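Hindov Adds Food-Contact Grade to Recycled Polypropylene Line

Drerkinel plant to supply housewares molders from March

DRERKINEL – Hindov, a compounder of recycled plastics, today announced a food-contact grade of recycled polypropylene for injection-molded tubs, bins and trays. The material will be sold under the name Peston and made at the company's Drerkinel plant. Orders open in March.

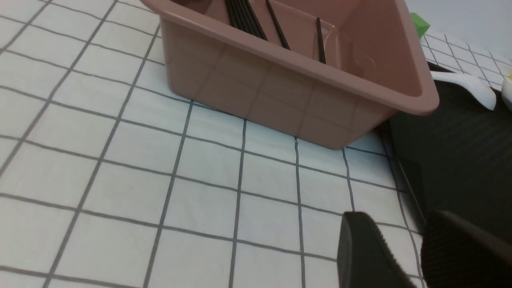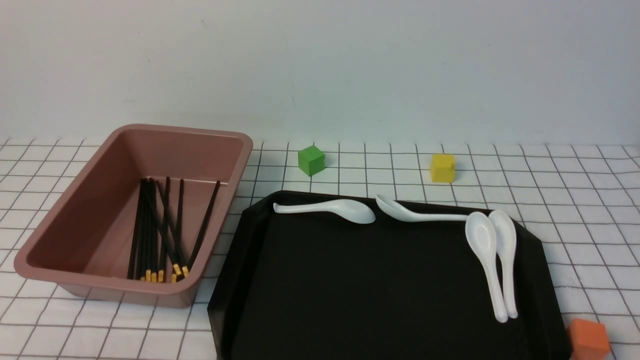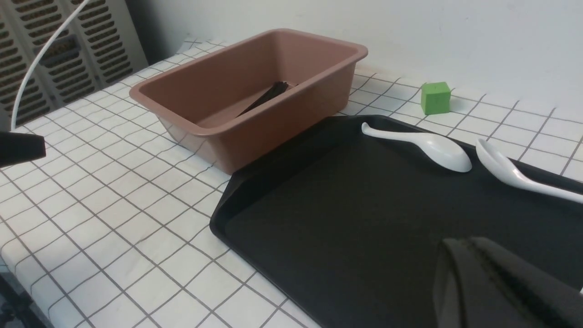

Pinkish plastic tub, three views.

Peston is supplied as pellets in 25 kg bags or in bulk. Feedstock is limited to used food tubs and closures collected through sorted streams. Incoming bales are shredded, hot-washed, sorted by color and melt-filtered before compounding. Volatile residues are then removed under vacuum, a step that accounts for most of the added process time compared with the company's general-purpose grades.

The line at Drerkinel has a rated output of 262 metric tons per month. Hindov expects to run below that figure for the first quarter of production while color lots are built up. Each lot is tested for melt flow, impact strength, odor and migration, and a certificate ships with every delivery. Retained samples are kept for four years.

Molders can run Peston on existing tools. The recommended melt temperature is 200 degrees Celsius at the rear zone, with a gradual rise toward the nozzle. Drying is not normally required – bags that have been left open in humid storage are the exception. Shrinkage is close to that of virgin material of the same flow rate, but customers with tight lid fits should run a short trial before changing over.

The grade was tested over 19 production trials at Tan, a contract molder of kitchen and catering goods. Trial parts included nesting basins and shallow trays. Tan has since placed a standing order and will use the material in its catering range.

Color remains the main limit. Peston is available in black, gray and a set of muted tones. Clear and bright white parts are outside the scope of the grade, and Hindov has no plans to offer them. Custom colors are matched on request with a minimum order of one lot.

Data sheets, processing notes and sample bags are available from the Hindov sales office. Press inquiries should be sent to the same office, marked for the attention of the materials desk.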